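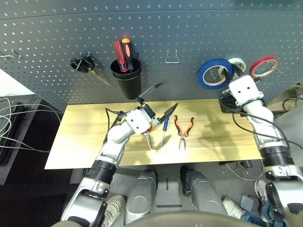 By Gaspard Gilbert | May 13, 2023 | 2 min read

Reviews > Workshop > Storage > Wall panels

Reisinger wall panel, after one winter of use

I bought the Reisinger panel in December, when I moved my small repair corner from the kitchen to the back room. Before, I kept everything in a drawer. To find the small pliers I had to take out the big pliers, the tape, and one time a sandwich knife.

The panel is steel and comes with 16 hooks and two cups. I also looked at the Sornent, which is cheaper, but in the shop it bent when I pushed it with my thumb. The Clilix looks very nice and costs too much for me.

Mounting took me one evening. The instructions have only drawings, and drawing four shows the spacers on the wrong side — I put them like this, and then the hooks could not go in. You need a space behind the panel, so please check this before you drill. The screws in the bag are short. My wall is old plaster and I bought longer ones.

The hooks are the weak point. The straight ones stay in place well. The small bent ones come out together with the tool if you are in a hurry, and I am often in a hurry. A friend told me to put a drop of hot glue, but then you cannot move them anymore. The cups are better than I expected. I keep screwdrivers in one, and it holds firm.

The paint is good. I have one scratch, from my own saw.

Reisinger sells extra hooks only in big packs. I wrote to their service to ask for four pieces and they answered after nine days, politely, with no.

I would buy it again for light tools. For a heavy drill I would use a shelf.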